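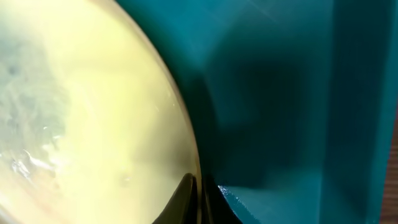
Ratree Wattanapong

Home > Kitchen > Cleaning > Plastics

How to Clean Cloudy Plastic Lids and Shallow Dishes

Pale plastic shows everything. A yellow lid that looked smooth and creamy in the store picks up gray patches, faint smudges and a dark line at the rim after a year of leftovers. Most of this is grease and mineral film, and it comes off with things you already have. Scratches and heat damage do not come off.

What you need

Dish soap
Baking soda
White vinegar
A soft cloth and an old soft toothbrush
A basin or sink big enough for the piece to lie flat
A dry towel

Step 1. Check the surface

Hold the piece under a lamp and tilt it. Glossy plastic throws bright glints, and those can look like marks when they are only reflections. If a patch moves as you tilt, it is light. If it stays put, run a fingernail across it. A patch that feels slick or tacky is grease. A chalky one is hard water. If your nail catches, you have a scratch.

Also look for stuck bits of plastic wrap. Clear film is hard to see on a pale lid. Peel it off before you wet anything.

Step 2. Soak

Fill the basin with warm water and a squirt of dish soap. Do not use boiling water. Thin lids warp and then they never seal again. Lay the piece flat, push it under and leave it for 20 minutes.

Step 3. Wash the flat part

Use the soft cloth and go in circles from the middle out. Skip the green scouring pad. It will take the shine off in one pass and the dull area will hold stains from then on.

For greasy spots, mix two spoons of baking soda with enough water to make a paste. Spread it on, wait 10 minutes and wipe. For chalky spots use vinegar on the cloth. Use one, rinse, and then use the other if you still need it. Mixed together they mostly cancel out.

Step 4. Do the rim

The rim is where most people stop too early. A brownish or olive line along the edge is often old oil that has set. Work the toothbrush along the lip in short strokes, turning the piece as you go. If there is a groove on the underside, brush that too.

Some plastics have a darker edge to begin with. If the color is even all the way around and nothing shows up on the brush, leave it alone.

Step 5. Rinse and dry

Rinse both sides in cool water. Dry with the towel right away or you will get new water spots. Stand the piece on its edge overnight before you stack it.

If it still smells

Set it outside in the shade for an afternoon. My sister Yupin puts hers by an open window with a little baking soda sprinkled on, and that works too.

Filed under: Kitchen Basics, Plastics & Storage

Related
Getting Tomato Stains Out of Storage Containers
How to Match Lids to Bowls and Keep Them Matched
Hard Water Spots on Glasses
When to Throw Out a Cutting Board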